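Subject: Re: [vostcombe-house] The upstairs bathroom sink, again

> Could whoever is last at the sink in the evening please give it a wipe? I'm not asking for surgery conditions. I'd also like to know if we have a policy on bottles, as there were more bottles than toothbrushes up there when I looked at 7 this morning.
>
> Also, is the gray one soap or lotion? I have now used it as both.

We do have a policy on bottles. It was agreed in July, taped inside the linen closet door, and has been read since then by the linens. I'll repeat it for the list.

Soap lives on the counter. Drinking water lives on the shelf, capped, and goes back downstairs with the person who carried it up. An empty is trash the moment it's empty. Lying down beside the faucet is not a category.

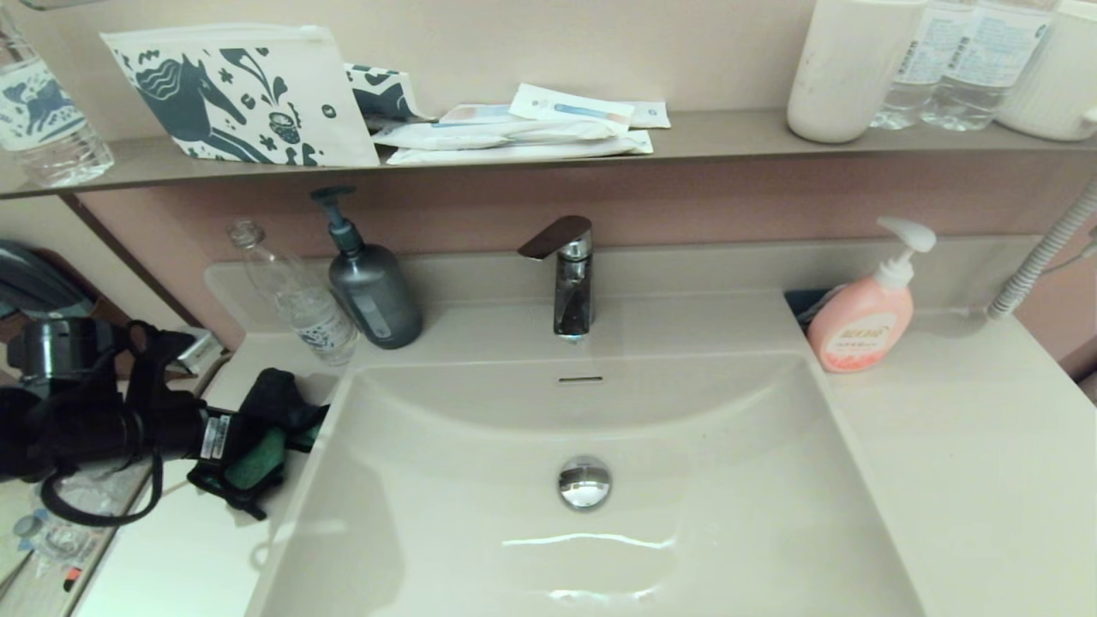

As for the gray one, I bought it as hand soap at Hutance, on the two-for-one table, and I stand by it. If you used it as lotion, that would explain the remark at dinner about your elbows squeaking. The pink one is also hand soap. I don't know why we need both, but the last time I put one away there were 4 messages on this list before lunch, so they stay, one on each side, like andirons.

Now the wiping. Please do the basin first and the counter second, and go behind the pump bottles, where the drips collect and set like varnish. Lift them up. They aren't heavy. A damp cloth is plenty for the faucet. The Brevis powder is for the tub and nothing else, and I'd like whoever has been using it on the chrome to stop before I start dusting for prints.

Then rinse, and run the water long enough to carry the suds down the drain.

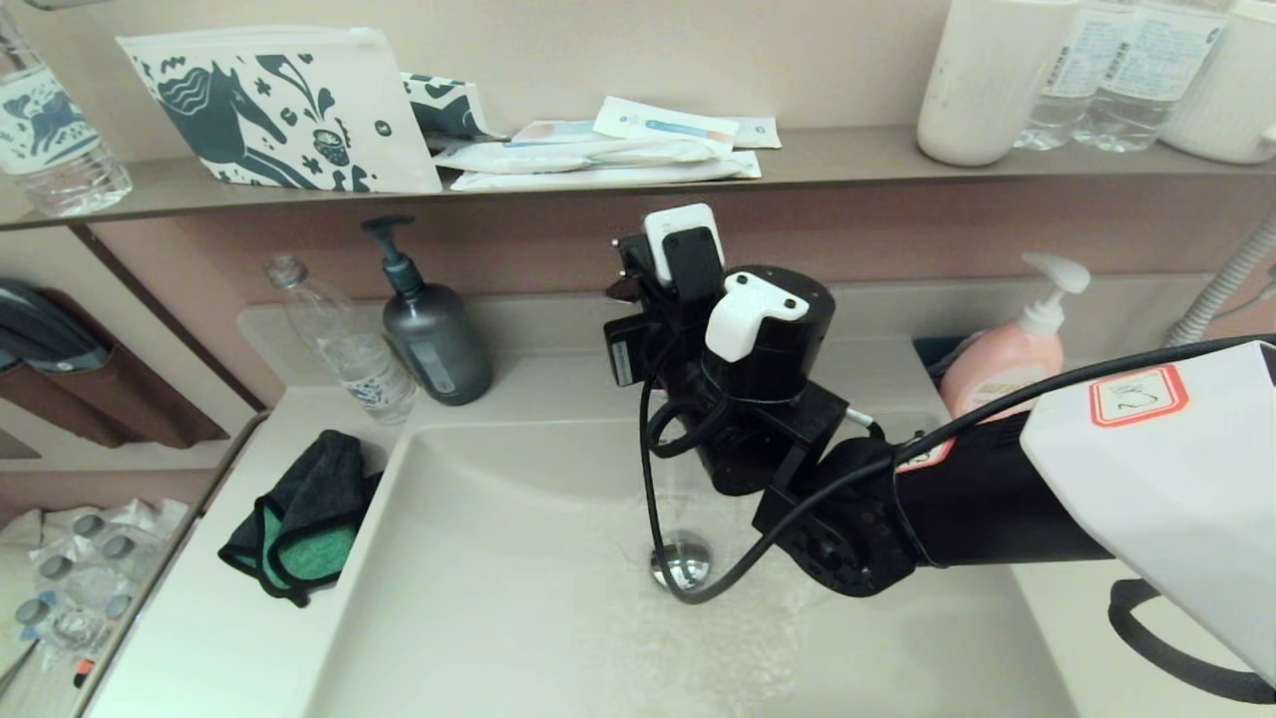 vostcombe-house, vol. 7, no. 2

Towels, while I have you. One hand towel at the sink is fine. Draping it over the rim of the basin is tolerated, barely, and it goes in the hamper when it stops smelling like a towel. The good ones from Benjelloun are for guests, and living here for a year doesn't make you one.

I see from the archive that this list has passed 3,000 messages. I haven't gone through them all, but a fair share seem to be on this sink. The shelf is next, and I'll write separately when I've calmed down.

Please trim your quotes when you reply.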